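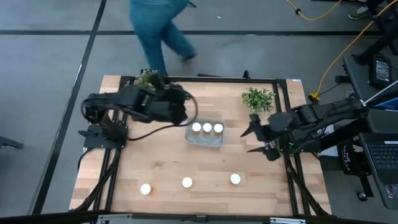

EQUIPMENT PLANNING MEETING - MINUTES

Held Thursday, 14:00, Hedwood building, ground floor meeting room

Present: laboratory manager (chair), purchasing officer, bench engineering lead, software lead, finance representative, health and safety adviser. Minutes taken by the office administrator.
Apologies: facilities manager.

1. Minutes of the previous meeting

Agreed as a correct record, with one change. Under the item on spares, "arm controllers" should read "arm power supplies".

2. Matters arising

2.1 The request to Egan for a revised quotation on gripper fingers has been answered. See item 4.

2.2 The floor plan for the Pokwood room is still with facilities. The purchasing officer pointed out that the delivery access form cannot be completed until the plan is returned. Carried forward.

2.3 The old pedestal units have been removed from the asset register. The finance representative asked that the disposal note be attached to the entry. Done during the meeting.

3. Two-arm benches

3.1 The bench engineering lead reported on the current bench. It consists of a wooden top in a black aluminium extrusion frame with two black arms, one mounted on each side. The current task set uses small white cups, a shallow clear tray and potted plants. The bench is in use on most working days and the booking sheet is full until the end of January.

3.2 The proposal before the meeting was to buy 2 further benches to the same pattern. The software lead supported keeping the pattern unchanged. Arm positions relative to the top are held in the configuration files, and any change in mounting height or spacing would mean repeating the calibration work and would make existing recordings harder to compare with new ones.

3.3 The finance representative asked whether a cheaper top had been considered. The bench engineering lead replied that a laminated board had been priced. The saving was small against the cost of the arms, and the board would need different fixings. The meeting agreed to stay with wood.

3.4 Mondska has quoted for the extrusion cut to length, with brackets and braces supplied loose. Assembly would be done in house. Delivery is 17 working days from receipt of order. The quotation excludes the arm mounting plates, which would be ordered separately from the machine shop used last time.

3.5 The purchasing officer noted that the Mondska price is held until the end of the month only. A second quotation has been requested, as the total is above the single-quote limit, but had not arrived at the time of the meeting. If it is not received by Thursday the order will go forward with a written record of the request.

Decision: purchase of 2 bench frames and tops approved, subject to 3.5. Arms to be dealt with under item 5.

4. Grippers and fingers

4.1 The present fingers are pointed and work adequately on rims and leaf stems. They are less satisfactory on the tray, where the contact area is small and the wall can slip when the grip is off centre. The bench engineering lead would like a set of broader pads for comparison.

4.2 Egan has offered 14 pairs of pads in the softer grade at a reduced rate, or single pairs at list price. The meeting preferred the larger quantity. Pads are a consumable and can be charged to the running budget.

4.3 The software lead asked that pad type be entered in the session log from the date the new pads are fitted. Agreed. The log template needs one additional column.

4.4 There was some discussion of whether to standardise on one finger type across all benches. No decision was taken. The question will come back when the comparison has been completed.

5. Arms

5.1 Four arms are needed for 2 new benches. The chair asked whether a spare should be added. At present there is no spare, and a fault in one arm takes the whole bench out of use until the supplier returns it. The last repair took 22 days from collection to return.

5.2 The finance representative said that the capital line would cover four arms in this financial year but would not cover a fifth without moving money from the compute line. The software lead objected to any reduction in compute, as the storage order has already been put back once.

5.3 An alternative was put forward by the purchasing officer: order four arms now and enter a fifth as the first item in next year's bid. In the meantime the supplier would be asked for the price of an exchange service, under which a replacement arm is sent before the faulty one is collected.

Decision: order four arms. Fifth arm to be placed in the bid. Exchange service price to be obtained before the next meeting.

6. Cabling and power

6.1 The health and safety adviser had visited the bench before the meeting. Two points were raised.

6.2 Power reaches the bench area by a yellow extension cord laid across the carpet. This was accepted as a temporary arrangement when the bench was installed. It should not be repeated for the new benches. The adviser recommended floor boxes, or a low cable ramp if floor boxes are ruled out on cost.

6.3 The arm cable on the left side loops out over the top towards the tray before it returns to the base. The bench engineering lead said that the slack is needed for full reach at the shoulder and wrist. A sprung guide fixed to the upright would take up the slack without restricting movement. One guide will be bought and tried on the existing bench, and if satisfactory one per arm will be added to the parts list.

6.4 Facilities will be asked to price floor boxes for both new positions in the Pokwood room. Building work is charged to a different code and must not be included in the equipment order.

7. Room layout and floor marking

7.1 Bench areas are at present marked on the carpet with dark tape. The tape divides the floor into rectangles, and staff walk behind the bench to reach the rest of the room. The adviser had no objection to this route at current arm speeds but would want it reviewed if speeds are raised.

7.2 For the Pokwood room the draft layout places the benches back to back with a clear walkway on the outer sides. The software lead asked that the operator workstation remain at the right-hand side of each bench, as now, with the laptop within reach of the operator. The draft shows one workstation on the left. It will be amended.

7.3 Bags and personal items are to be kept off the workstations in the new room. The purchasing officer will add coat hooks and a small set of lockers to the furniture list.

8. Task objects

8.1 Cups and trays are bought in small lots from petty cash, which has led to differences in size between lots. The bench engineering lead asked for a single bulk order so that all three benches use the same stock. Agreed in principle. A specification giving diameter, height and material is to be written first.

8.2 Potted plants were discussed briefly. The finance representative asked under which heading they should be entered. They will go under bench consumables.

9. Budget position

9.1 The finance representative tabled the capital line. With the frames, tops, mounting plates and four arms committed, the line will be close to fully spent. The remaining sum is enough for the cable guides and one workstation. The second workstation will need to come from the computer replacement programme.

9.2 All orders must be raised before the year-end cut-off. Goods received after the cut-off will be charged to next year even if ordered in this one. The Mondska delivery time leaves a narrow margin.

10. Actions

Purchasing officer: chase second frame quotation; raise frame order; raise order for four arms; place pad order with Egan; request exchange service price; add lockers and hooks to furniture list.
Bench engineering lead: confirm mounting plate drawings; buy and try one cable guide; write cup and tray specification.
Software lead: add pad type column to session log; send workstation positions to facilities.
Finance representative: confirm code for second workstation; enter fifth arm in next year's bid.
Chair: ask facilities for the return of the floor plan and for a price on floor boxes.

11. Any other business

The booking sheet will be moved to the shared calendar once the new benches are in service. Until then the paper copy remains in force.

12. Next meeting

Same room, 14:00, when the second frame quotation and the exchange service price have been circulated.

The meeting closed at 15:22.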